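Wrist camera only, is it worth it?

skusby_fan
Posted 9:40 pm
We dropped the overhead camera and trained on wrist view alone. 2000 demos, small-parts tasks, 259 eval trials. Success rate went up. My advisor is now insufferable.

duline70
Up compared to what? If your overhead cam was as badly calibrated as mine, a potato would be an improvement.

skusby_fan
Same policy, same demos, both views. Overhead was calibrated that morning. I have witnesses.

nomeck
I don't buy it. Wrist view goes blind the second the fingers close on anything bigger than a grape.

coelho_b
Depends on the object. Earbud cases are our worst one, because the lid and the body are both shiny white and the policy has opinions about which is which.

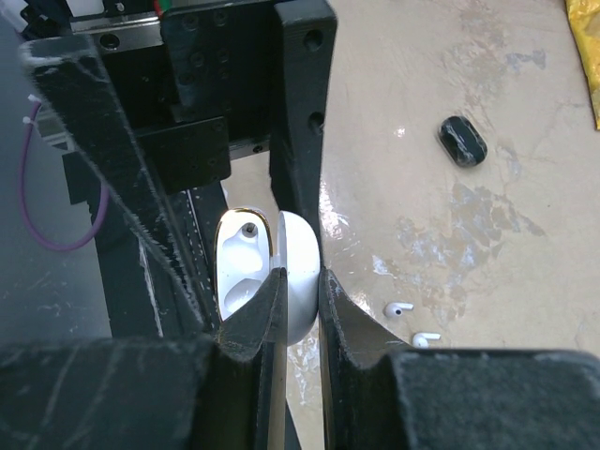 We get 70 percent on that task with wrist only, and most of the misses are bad grasps on the lid. Adding overhead didn't move it.

nomeck
70 percent is a coin with ambition. How many seeds?

coelho_b
One. Go ahead.

duline70
Some 3121 papers on this and we're all still running one seed.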